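Home | Our Work | Grants | News | Contact

Kancombe Snack Parcels: September update for Trora

Hello Modupe, it's me again with the news you asked for! We've had a busy month and I'm pleased with where we are. Of the £700 you gave us, £695 is spent (receipts to follow, Binta has them in an envelope), and 50 parcels have gone out to families on the list.

Most of the sorting still happens in people's front rooms, with bags of snacks all over the table and the sofa doing duty as a shelf. It's cosy, if a bit of a squeeze once the baskets come out. 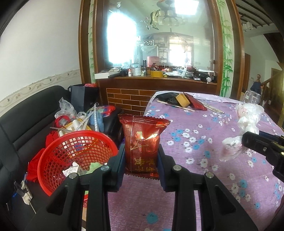

Ju-won has been brilliant at finding us things people really want to eat, and the foil bags of savoury bits have gone down very well. We did run short of small boxes, so 17 parcels had to go out in carrier bags, and I'd like to sort that before the next lot.

Chiamaka is asking the shop on Asmont Road for spare cartons. I'm also hoping we can talk about a cupboard of our own (even a little one would do!). Could you ring me one morning, before eleven if possible?

Danjuma Dauda

Contact us | © Kancombe Snack Parcels | Back to top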